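Brerkside Comedy Nights: progress report to the Prilska Fund, April

Dear Aiman Setiawan,

I'm delighted to say the spring run has gone better than we dared hope, and your 2,000 has stretched a long way! We've now put on 3 evenings at the Jaltetti, with 312 tickets sold altogether — 137 of them for the last night alone, when Sebastião Fagundes closed with his long piece on driving tests and had to come back for more.

The newcomers' workshop is full until summer, and several of its members have asked for a proper five-minute slot. Still to do: settle the autumn dates with Mühlbauer, who have been very patient with us, and find a second compère.
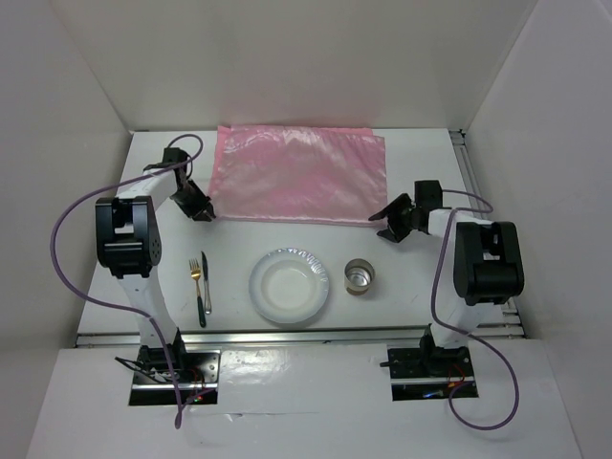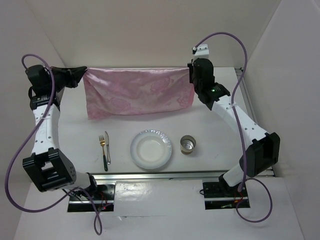
Pink satin cloth on the white tabletop, and held up by its corners (second picture).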